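Firbridge coffee roaster Flarneck brings out a decaf, having said for years it never would

Bukeo washed decaf goes on sale in December, with a new evening menu at the Mockus Street bar

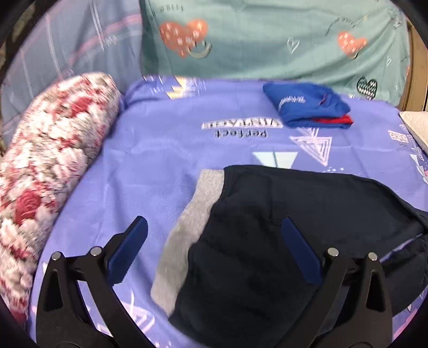
Firbridge, December. Flarneck Coffee, the small roastery behind the railway arches in Firbridge, is pleased to announce its first decaffeinated coffee. It is also slightly embarrassed to announce it, as the wall of the bar has carried the words "No decaf, no syrup, no exceptions" in large letters since opening day. A painter has been booked. The middle part will be going. The syrup rule stays for now.

The new coffee is called Bukeo, after the washing station where it is processed, and will be sold in 200 g bags as whole beans or ground to order. It will also be served by the cup at both Flarneck bars, and from four in the afternoon until closing it will be the only coffee on the siphon at Mockus Street.

"I have been rude about decaf in public for most of my working life," said Arūnas Adomaitis, founder and head roaster. "I was rude about it at a trade dinner. I was rude about it to my mother-in-law, who drinks nothing else. Then Hauwa put three cups in front of me and asked which one I would put on the shelf, and I picked the decaf, and she wrote it down and had me sign it."

The signed piece of paper is now framed beside the till.

Why now

Hauwa Odukoya joined Flarneck as green coffee buyer two winters ago, and asked for decaf in her first week. She was told no. She asked again at each quarterly buying meeting, and the minutes of those meetings, kept by Ojārs Rebane, record the answer each time with what he describes as admirable brevity.

What changed was the coffee on offer. Most of the decaf that reaches small roasters has been made from whatever was left at the end of the season, and you can taste the age of it: cardboard, stewed apple, a hint of garage. Bukeo is a fresh crop lot, picked ripe, washed and dried on raised beds, and sent for decaffeination within weeks of leaving the station. The caffeine is taken out with water and a filter, no solvents, and the beans are dried slowly afterwards. They turn a dull brown in the process and look fairly dreadful before roasting. Customers who visit the roastery and peer into the green bins are asked to be kind.

"The farmers at Bukeo were a bit puzzled," said Odukoya. "They grow a lovely coffee and I was telling them I wanted to take something out of it. But they have relatives who can't sleep either. Once I put it that way we got on very well."

Flarneck has bought 1103 kg of the lot, the whole of it, and has paid the same price per kilo as it pays for the caffeinated coffee from the same station, with the cost of decaffeination on top. The bag price reflects this. It will be 995 pence, a figure written that way on the shelf label by Adomaitis, who believes that nobody has ever been frightened by pence. Staff have been told to say "nine ninety-five" if asked.

What it tastes like

The tasting notes went through several drafts. Adomaitis wanted "coffee". Odukoya wanted blackcurrant, brown sugar and orange peel. Birutė Kalniņš, who runs the Mockus Street bar and will have to say these words out loud all winter, asked for something that could be got through with a queue waiting. The label reads: "Dark berries, brown sugar. Sleeps well."

On the siphon it is a light, clear cup with a good deal of sweetness, and it holds up as it cools. It makes a decent espresso too, though it needs a finer grind than most people expect and will run through like bathwater if you forget. At home, start with 15 g of coffee to 250 g of water in a filter cone, just off the boil, and go finer if it tastes thin. In a cafetière, give it five minutes and then leave it alone for a few more.

Decaf stales faster than ordinary coffee. Flarneck suggests finishing a bag within four weeks of the roast date, which is stamped on the back, and keeping it in a cupboard. Please stop putting it in the fridge. The company has been asking this about all its coffees for years and has no reason to think it will be heeded now.

The evening menu

Mockus Street has always shut at four, on the theory that nobody wants coffee after that. From the start of December it will stay open until nine in the evening. Alongside Bukeo on the siphon there will be a decaf cortado, a cold drink made with tonic that Kalniņš invented and Adomaitis has not been told about, and toast. The toast menu has four items on it. One of them is plain.

"People kept knocking on the window at half past four while I was mopping," said Kalniņš. "I got tired of mouthing 'sorry' through the glass. The lights are on anyway, the machine is warm anyway, and now I have something to sell them that won't have them up at three in the morning writing to me about it."

The siphon burners have been serviced and the bar has taken on two new evening baristas, both trained by Amerley Lamptey, who also trained everyone else. Lamptey's training includes a blind tasting in which new staff must find the decaf among four cups. On the most recent attempt the trainees both got it wrong, as did Lamptey, as did Rebane, who had come in only to ask about an invoice.

"I'd like it noted that I had a cold," said Lamptey.

Launch evening

There will be a launch tasting at Mockus Street in the first week of December, from six in the evening. Bukeo will be served beside its caffeinated twin from the same station, unlabelled, and guests will be invited to guess. There are 100 places. They are free but should be booked at the till or by telephone, and anyone who guesses correctly gets a bag to take home. Anyone who guesses wrongly and then argues gets toast.

Adomaitis will say a few words. He has been asked to keep them few. The old wall sign is being painted over beforehand, though a customer has asked to be allowed to photograph it first, and another has offered to buy the wall.

Trade customers

Cafés and restaurants already supplied by Flarneck can order Bukeo in larger bags from the middle of the month, with deliveries on the usual rounds. Samples are available on request. Those customers who were told, over the years, sometimes at length, that Flarneck would sooner close than roast decaf will be getting a free sample whether they request one or not, together with a short note from the founder. It is understood that the note contains an apology. Rebane has seen it and says that it does, towards the end.

About Flarneck

Flarneck Coffee roasts and sells coffee from a single roastery in Firbridge, and runs two bars in the town, one at the roastery and one on Mockus Street. It buys washed coffees in small lots, usually direct from the washing station, and roasts on weekday mornings. It has six staff, a secondhand roaster with a temper, and, as of this month, one decaf.

Press contact: Ojārs Rebane, at the roastery, mornings before eleven. Samples for review can be posted within Britain. Please say whether you would like beans or ground, and if ground, for what. "Normal" is not a setting on the grinder.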